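4. Filling the compartment box

This section explains how to prepare the small parts box before you put it in the Walel drawer. Please read all steps one time before you begin. The work takes 14 minutes if the parts are already sorted.

4.1 What you need

One clear plastic box with hinged lid
The label cards from the Dutard envelope
A flat board to work on, larger than the box on all sides
A soft dry cloth

4.2 Preparing the place

1. Put the board on the table. It must lie flat and must not move when you press on a corner.
2. Wipe the board and let it dry.
3. Place the box in the middle of the board, with the hinge side away from you.
4. Open the lid fully, until it stands up at the back by itself.

Caution: Do not push the lid further back than it wants to go. The hinge is of the same plastic as the box and it can become white and break. A broken lid is not covered by the guarantee.

Note: If the lid falls forward again, the hinge is still stiff. Open and close it several times slowly.

Sit so that you can look down into all compartments. If you must stretch to reach the back row, pull the board nearer to you and leave the box in its place on it. 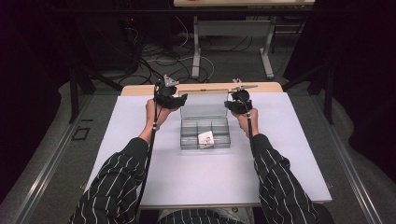

4.3 Putting in the cards and packets

5. Begin with the front row. Take one compartment after the other and finish it before you go to the next.
6. Lay the card or packet flat on the bottom. When it stands against a divider, press down the high corner lightly with one finger.
7. Check that nothing is higher than the dividers. Small parts can go over to the neighbour compartment when the box is carried.
8. Continue with the back row in the same way.

Note: Packets with screws weigh more than they look. Do not put more than 200 g in one compartment.

Caution: Do not cut the packets open inside the box. The knife leaves scratches on the plastic, and afterwards the labels are difficult to read through it.

4.4 Closing

9. Hold the base with one hand and bring the lid down with the other.
10. Press on the front edge until you hear the click. If there is no click, open again and look for a packet which is too high.
11. Turn the box a little to the left and to the right. The cards should stay where they are.

The closed box goes into the upper drawer, see section 5. For replacement boxes please give order number 384 and the name of your drawer unit. Questions about this section can be sent to Rodica Zamfir at the parts desk.

Text revised Wed 17 July, R. Zamfir and M. Leemans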